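Friday, bench 2, percussion job for Fastetti

Eight pairs of white sticks came back from the Plundutport rehearsal rooms with a complaint about marking. The finish is the Parisi white, batch 661. Wanted today: where the marking sits along the shaft, and whether it wipes off before we think about stripping anything.

Bench laid out as last time. Tray at the back for finished pieces, black stand to the left with its toothed edge uppermost, cable kept to the far left so it does not drag across the work. Sticks wiped with a dry cloth only. No solvent until the dry results are written up.
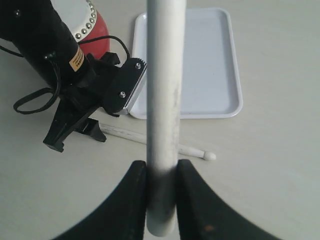 Bench 2, tray still empty. One stick on the table, bead tip to the right; white rod upright in front.

Noted on the upright rod: faint smudges and darker scuffs along the length. Colour of the rod itself is a light grey-white, so a grey scuff reads weaker than it would on the bright white sample card. Grade by eye against the card, under the same lamp, or the numbers will not compare with May.

Grading as before, 0 to 4, taken at the worst point. Length of the mark to be written down as well – the May sheet left it out and 282 could not be re-graded.
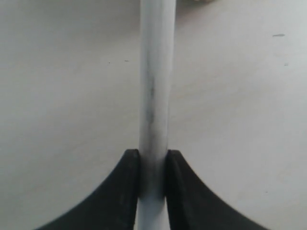 Itport wrote back that rim shots will do this to any pale finish within a week, and that they gave up on white for the practice sets and kept it for concerts.

Fair, but the client wants white for both. The middle of the shaft carries the heaviest mark, one streaky dark grey band that fades out above and below, with fainter mottling lower down. Put down as 3. No view yet on whether it is metal transfer or plain dirt.

To do: eraser test on one pair, then damp cloth, then 18 minutes' rest before re-grading. Check whether there is any 661 lacquer left in the cupboard. Order more card.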